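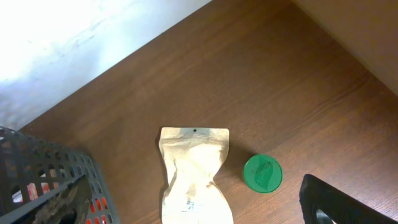

A paper pouch on the wooden table.

Setting up a winter sick-day kit at home

The time to put a sick-day kit together is before anyone is sick. Ours gets sorted in May, when the chemist is quiet and the kids are still well. It cost 85 dollars the first year and much less since, as most of it only needs topping up.

You will need one open container, a marker, a sheet of paper and a clear bench or table to sort on.

Step 1. Pull out what you already have

Go through the bathroom cupboard, the glovebox, the school bags and the bedside drawers. Check the expiry date on every packet and bottle. Anything out of date goes in a separate bag and back to the pharmacy, which will take it for disposal. Don't tip medicine down the sink.

Test the thermometer. If it's slow to come on, change the battery now and write the battery size on your sheet of paper.
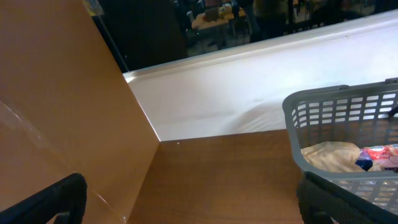 Step 2. Choose a spot

The kit should live somewhere dry and out of the sun, which rules out the laundry in most houses. Tissues, lozenges wrapped in paper, masks and spare pillowcases can sit in an open basket. Medicines can't. Keep those in a latched box on a high shelf, with the children's doses well apart from the adults'.

Step 3. Fill the basket

Bulky things go in first and everyday things on top. We pack tissues, rehydration sachets, honey, a heat pack, a notepad and a pen. Small tissue packs are dearer per sheet than a box, but each person gets their own and they go back to school in a pocket.

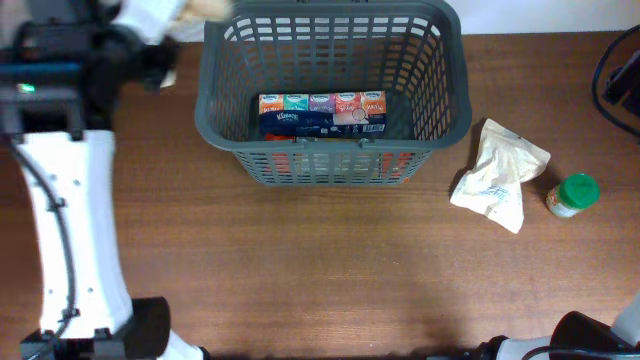

Pocket tissues in a plastic basket.

Step 4. Write the sheet

Put the GP's number, the after-hours line and the nearest late pharmacy at the top. Underneath, list each person's weight, allergies and regular medicines. Leave room to note temperatures and the time of each dose. At 3 am you won't remember whether it was one o'clock or two.

Photocopy it and put one copy in the car.

Step 5. Restock in August

Check the basket once mid-season, then again when the weather warms up. Cross off what's been used and add it to the next shop.
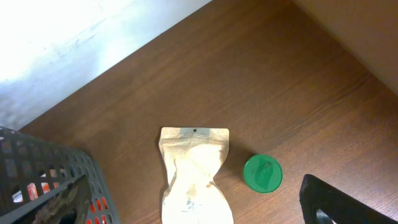
Fotini Ververidis

Fotini writes the household pages for the Cirolcombe newsletter. Next month: bleeding a radiator, and what to do about a sticking back door.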